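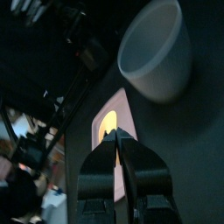
The table top, with the pink and yellow piece and the pale grey cup

Home and Furniture > Tables and worktops
Thread: What colours do you put with a very dark grey table?
Started 16/07/2019

beatriz_abreu
We bought a Manzano table from Greltville in June and I am trying to sort out what goes with it. The top is matt and very dark grey. In the shop it looked like a plain charcoal. At home it has gone slightly blue-green, which I didn't expect, and my existing mats (brown) look wrong on it.

What I have so far is the pale grey cup and the pink and yellow piece in the photo. The pink is a dusty sort of pink, smooth, with a bit of a raised edge, and the yellow is an oval set into it. I like the yellow against the dark. My husband thinks the pink is the better of the two and the yellow is too much.

I need to buy mats, a runner and probably a couple of bowls. Budget is nearly 200 for the lot. Walls are off-white, floor is pale, chairs are black and staying.

Also, does anyone else have this table, and what do you clean it with?

plumline
Go pale. Dark top, black chairs, you don't want anything else heavy in there. Your grey cup is fine. I would get mats in a similar pale grey and stop there.

Hettie_M
I would not do more grey. Black chairs, dark grey table, grey mats, grey cup. It will look like an office. The yellow is what makes the photo for me. I'd buy mustard mats or a mustard runner and leave the rest alone.

plumline
One mustard thing, maybe. A full set of mustard mats is a lot of mustard to eat your tea off.

ejarman
I have the Manzano, the bigger one, same finish as far as I can tell. The blue-green is definitely there. It is worse in a north-facing room. Ours was in the back room first and looked nearly teal on dull days. We moved it to the front and now it just looks dark grey until the evening. What way does your room face, and what bulbs have you got?

On cleaning: damp cloth, then a dry cloth straight after. If you let it dry on its own you get smears. Greasy fingerprints need a drop of washing-up liquid. Don't use polish. My mother-in-law did and there was a shiny patch at one end for weeks.

beatriz_abreu
Thanks, all. Room faces north-east. Bulbs are whatever came with the house, quite white. I will try warmer ones before I spend anything.

Shiny patches are what I am worried about. The leaflet says "wipe clean" and nothing else. It doesn't even say what the top is made of.

Hettie_M
Ring the shop about that. They must know.

beatriz_abreu
I did ring. The man at the Morkcombe branch said it was "a durable surface".

ejarman
That is word for word what they told us.

cobb33
Going to disagree with ejarman on washing-up liquid. It leaves a film on matt surfaces, and you end up wiping it off three times. I use Gritance on my worktop, which is also dark and matt. Very weak, one capful in a bucket. Try it underneath or on an edge first and leave it 48 hours before you do the whole thing.

ejarman
I said a drop. If it leaves a film you are using too much. I wouldn't put a proper cleaner on a top when the shop can't tell you what it is.

cobb33
That's why I said test it first.

ejarman
Fair enough, but the underneath of mine is a different finish from the top, so a test there would tell you nothing. Do it at the edge, at the end against the wall.

Marsh Lane
Back to colours. I have had a dark table for 11 years (not this make) and have been through most combinations. Things I would say:

White mats look very sharp for a week and then every crumb and splash is on show. Same goes for a white runner.

Red looked good at Christmas and odd the rest of the year.

Dark green disappeared completely. With a top that has some green in it already I would expect the same for you, or it might clash, which would be worse.

Dusty pink has lasted longest. I have pink linen napkins that I was sure I would be sick of by now. They go with grey and they don't shout. So I am with your husband on that one.

The yellow is nice but I'd keep it small, about as much as you have got now.

Hettie_M
We will have to differ. I have a yellow jug on a black sideboard and it is the first thing people mention when they come in.

Marsh Lane
A jug is one item, though. That is what I mean by small.

beatriz_abreu
I read that out to my husband, who was pleased with himself.

Would you mix pink mats with a grey runner, or all one colour? The runner would go down the middle and the mats would nearly touch it at the sides, as it isn't a wide table.

Marsh Lane
If they nearly touch I wouldn't have both. Either a runner with nothing at the places, or mats and no runner. On a narrow table you lose all the dark in between and then there wasn't much point buying a dark one.

plumline
Agree with that. Measure before you order as well. A lot of round mats are 33 cm or more across and they hang over at the corners if you have people at the ends.

Hettie_M
Cork-backed if you can get them. I don't trust thin fabric mats under a hot dish on a surface like that.

beatriz_abreu
Good point, we have had a casserole on it with just a folded tea towel under. No mark that I can see. I will get a trivet.

No runner then. I'm thinking dusty pink mats, two pale grey bowls to go with the cup, and one yellow thing at most on top of what I have.

cobb33
What about the chairs, are they matt black or shiny? Shiny black with a matt top always bothers me.

beatriz_abreu
Matt. They don't match the top exactly but near enough.

ejarman
Change the bulbs first, before you buy pink. Pink goes orangey under some of the warm ones. I'd put the pink piece on the table in the evening with the new bulbs in and see whether you still like it.

Emrys (I should have signed off before, sorry, we're on the same estate and I think you bought our old pushchair)

beatriz_abreu
We did! It is still going.

Bulbs are in. The top looks a plainer grey now, I would say most of the green has gone, though it comes back a bit in the mornings. Pink is fine under it. The yellow has gone deeper and I think I like it less, so Hettie may be outvoted.

Hettie_M
I will live. Put the whiter bulbs back when I come round.

Marsh Lane
Did you find out about the cleaning?

beatriz_abreu
Just damp cloth and dry cloth so far. I did the wall end with weak Gritance this morning and will leave it the two days. Will post if it goes wrong.

cobb33
Please post if it goes right as well.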